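Household chore automation

Household chore automation is the use of machines to carry out ordinary domestic work such as washing, tidying, folding, wiping and putting things away. The term is also used for similar light work in shops, canteens and small workshops, where the objects are much the same and the rooms are about as untidy. Single-purpose appliances have done parts of this work for generations. Machines that can move from one chore to another are still at the research stage or in limited trials.

Background

Dishwashers, washing machines and robot vacuum cleaners are the most common forms of automation in the home. Each works by limiting the job. A dishwasher cleans what has been placed in its racks, and a person still has to load it, unload it and carry the dishes to the cupboard. A robot vacuum cleaner moves across open floor but leaves the shoes and toys where they are.

The work that remains is mostly handling: picking things up, turning them, separating them and setting them down in the right place. Factory robots have done handling work for decades, usually with the same part arriving in the same position each time. Homes and small shops rarely offer that.

Handling of everyday objects

Difficulty for a machine often has little to do with difficulty for a person. Moving a heavy box of known size is fairly simple for a robot arm. Taking one cup from a nested stack is harder. The cups are light and bend when squeezed, their rims sit close together, and friction may bring two or three along at once. A person feels the second cup and shakes it loose without thinking about it. A machine needs some way to notice the extra cup, and a second hand or a fixed holder to keep the rest of the stack in place.

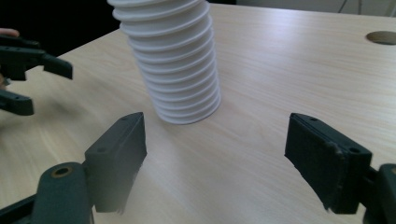
Cloth is another known problem. A towel has no fixed shape, and a machine must find a corner before it can fold anything. Clear glass and shiny metal confuse many depth cameras. Wet dishes slip. Bags, food packets and cables change shape as they are lifted.

Soft or textured finger pads help with grip, though they wear and have to be replaced. Suction cups work well on flat, sealed surfaces and poorly on fabric or anything with holes.

Teaching methods

Early systems were programmed step by step. An engineer set the position of the arm for each part of the task, and the program failed if an object had been moved. Later systems used cameras to find objects and plan a grasp, which allowed more variation but still called for separate rules for each kind of item.

Many current projects teach by demonstration. A person performs the chore, either by steering a robot from a distance or by using hand-held grippers fitted with cameras, and the recordings are used to train a control model. Hand-held tools can be carried into real kitchens and shops without moving a robot there. Their main limit is that a person's arm reaches and turns in ways that a given robot may not be able to copy.

The number of demonstrations needed varies with the chore. In a study by the Prusell workshop, led by Akosua Adjei, a cup-separating task was trained on 700 recordings. The finished system was tested 70 times on cups of the same type and took a single cup in 62 of the tests. Results were worse with a different brand of cup, and the group later added recordings made with mixed stacks.

Trials

Zellton, a maker of service robots, ran a trial of a two-armed machine in 6 canteens. It set out cups, cleared trays and wiped tables under the watch of a staff member. The company reported in June that wiping was the most dependable of the three jobs and that clearing trays needed the most help from staff, mainly because of leftover food and crumpled napkins.

Skinanel took a narrower approach with a fixed arm for folding towels in small laundries. The arm took more than 8 minutes for a basket that a worker could fold in less than half that time. Kwame Antwi, who managed the project, argued that speed mattered less when the machine could work overnight, but laundry owners complained about the time spent sorting the towels beforehand.

Cost and safety

A general-purpose machine must be safe near children, pets and older people, and this limits how heavy and how fast its arms can be. It must also stop cleanly when something goes wrong. An arm that drops a plate has failed in a small way, while one that leaves a burner on has failed in a serious one. Most trials therefore keep machines away from stoves and knives.

Price is the other barrier. Hnatiuk, a leasing firm, offers arms by the month to workshops for packing and sorting, but does not lease to private homes.

See also

Domestic robot
Robot gripper
Learning from demonstration
Service robot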